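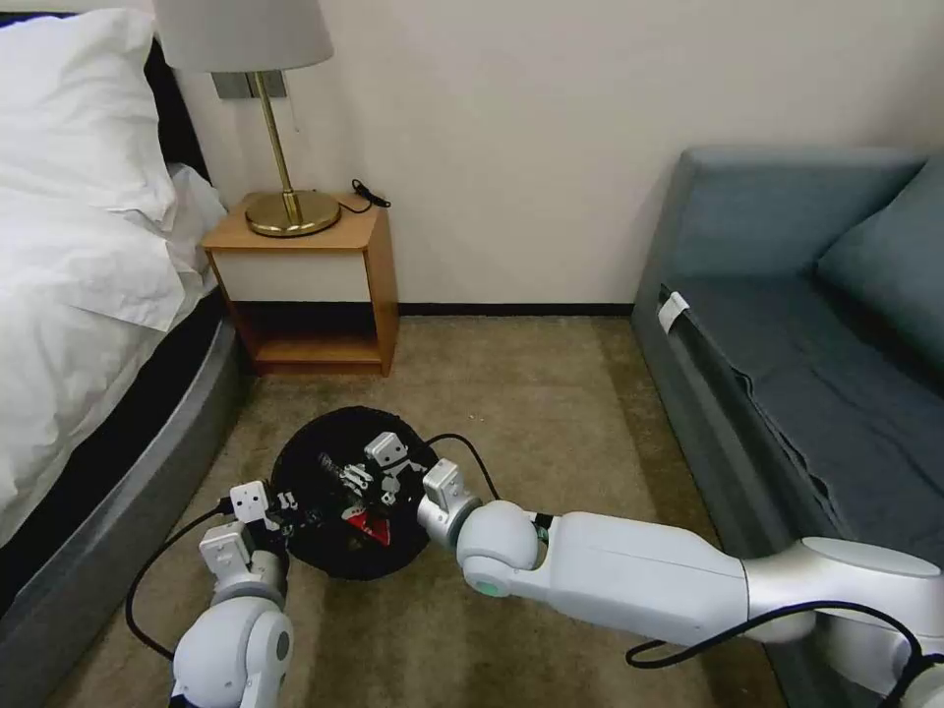
Should a small holiday cottage ask guests to stay a full week? I think it should ask for three nights and leave the rest to the guests.

I rented a cottage in Irnunham in May, and the owner, Thirumalai Rao, still keeps the old rule of Saturday to Saturday. He told me the week rule gives him peace. I understand him. Every change of guests means laundry, keys and many messages. But I had only four free days, and I paid for seven. The cottage stood locked for the other three, and the bakery and the pub sold nothing to me on those days.

Owners say that short stays bring noisy people. My experience is different. In Stakden, where three nights are normal, my neighbors were a couple with a baby and a man who came to walk – all of them were asleep by ten.

A higher price per night for a short stay is fair, and I would pay it gladly. A cleaning fee of 118 dollars is also fair, if it is written on the first page and does not appear only when I take out my card. What I cannot accept is to pay for a bed on Thursday when I am already back at my desk on Wednesday.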